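Search this site
Enter keywords

April
By Selim Ağca
12 shares - 3 comments

3. What tired readers do with gray

I should say up front that I came to this subject as somebody who paints walls and not as somebody who measures eyes. For years I mixed grays for the reading rooms at Harevel, and people kept telling me the same wall looked different at the far end. I'd go over with my sample card and it would match perfectly. So when Coşkun asked me to write up our small study on perceived lightness, I said yes before I'd thought about how much typing it would be.

The old idea is simple enough. A gray patch looks darker next to something bright and lighter next to something dark. You can find that in any beginner's book on color. What I wanted to know was what happens when there's no neighbor at all, just one tone sliding slowly into another, with no line where your eye can say "okay, it changed there." Most people are bad at this (I'm terrible at it, and I do it for a living).

We ran the sessions in the old map room in Rastitz, with the blinds down and one lamp at 4000 K. Each reader sat for five minutes before we started, so their eyes could settle, and then judged printed strips one at a time. The question was always the same: point to the place where the gray stops changing. Each strip was shown three times, mixed in with the others, and we never told anybody when one was coming back.

The answers wandered all over the place! The same reader would point high on the strip the first time and a good way lower the next, and feel equally sure both times. Long strips were worse than short ones. Glossy stock was a mess and we dropped it early, which I still feel a bit bad about, as Lekusar had cut up to 1000 sheets of it for us.

My own guess is that the eye needs an edge to hang on to, and when it can't find one it borrows something - a smudge, the border of the paper, the reader's own thumb. Coşkun thinks it's more about where people are looking when they start. We argued over this through most of a lunch and I can't say either of us won. Figure 3 goes with the smooth case, where the tone runs from lighter gray down to dark without a hard line.

Figure 3. Gradual change from lighter to darker gray. 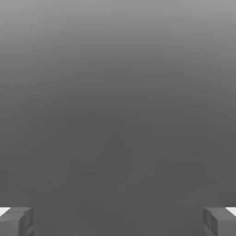

The matte strips behaved a lot better, so those are the ones I lean on in the next section, where I get into lamp height and why I wish we'd picked a room with a lower ceiling.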